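Stomham Office - Shared Workstation Inspection
Room 41, desk by the window
October 2018
Result: pass, with comments

Marks used: OK, OK with comment, Action, N/A. Inspectors are reminded that "fine" is not a mark. The keyboard came over with the furniture from Platville and has not been on our register before, so it gets more attention below than a keyboard would normally expect.
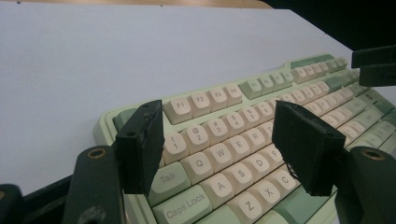
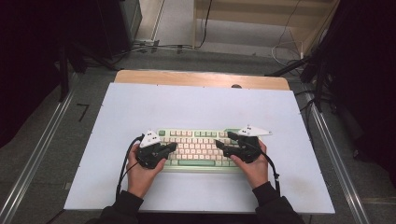
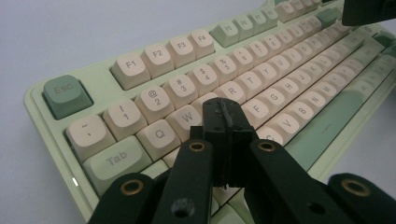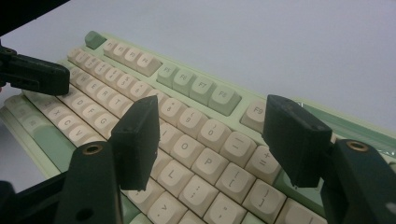

Item 2, keyboard: mint-green case, cream keycaps with green ones among them.

SECTION A. DESK AND SURFACE

A1. Desk stable when leaned on - OK
Leaned on it from both sides. The Babaei desks are heavy enough to outlive the lease.

A2. Height of work surface - OK
73 cm to the top. The form still has a box for inches, which I have left blank in the hope that it will go away.

A3. Surface clean - OK with comment
A few faint smudges on the white board towards the right and near edges, second picture. Cusia wipes are in the cupboard. They have been in the cupboard for some time and the packet is still sealed.

A4. Board edges and fixings - OK
Small screw points along the border. Ran a cloth over them and the cloth did not catch.

A5. Holes, splits or splinters in tabletop - OK with comment
Small dark hole in the wood beyond the board. No splinters. Smaller than a finger, larger than a paper clip, and I expect it will have a paper clip in it by December.

A6. Corners - OK
Rounded. My hip remembers the previous desk and is grateful.

SECTION B. KEYBOARD

B1. Case free of cracks - OK
Checked by hand all the way round. The colour is not one we would have ordered from the catalogue, where the choice is black or a slightly older black.

B2. Keycaps secure - OK
Pressed each one and tried to lift it. None came away. Please do not repeat this test for pleasure.

B3. Legends readable - OK
Readable from a normal sitting position with the blind down.

B4. Layout suits users - OK with comment
The @ is above the 2, as the first and third pictures show. Anyone brought up on a British keyboard will find their email address has a quotation mark in the middle of it. Either change the setting on the computer to match the keys or learn to live with it, but agree on one between you. The setting was changed twice while I was filling in section A.

B5. Noise - OK with comment
It is a mechanical keyboard and it says so with every letter. Not a hazard under any heading I can find. The next desk has asked for a heading to be added.

B6. Crumbs and foreign matter - OK
Turned over above a sheet of paper and tapped. Result was modest by the standards of this building.

B7. Keyboard sits flat - OK
Typed a full line on it. No rocking.

SECTION C. SEATING AND BREAKS

C1. Chair adjusts - Action
Goes down willingly. Coming up again takes two people, or one person and a bad temper. Replace gas strut.

C2. Break reminder displayed - OK with comment
Sign says to look away from the screen every 30 minutes. It is stuck to the screen.

C3. Footrest available - N/A
Not requested. There is a box of envelopes under the desk doing similar work, which should go back to the stationery shelf.

ACTIONS
Chair strut: order from Platville stores.
Keyboard: add to register and put an asset label on the underside, away from the keys.
Board: wipe down.
Layout: users of the desk to settle B4.
Next inspection: December.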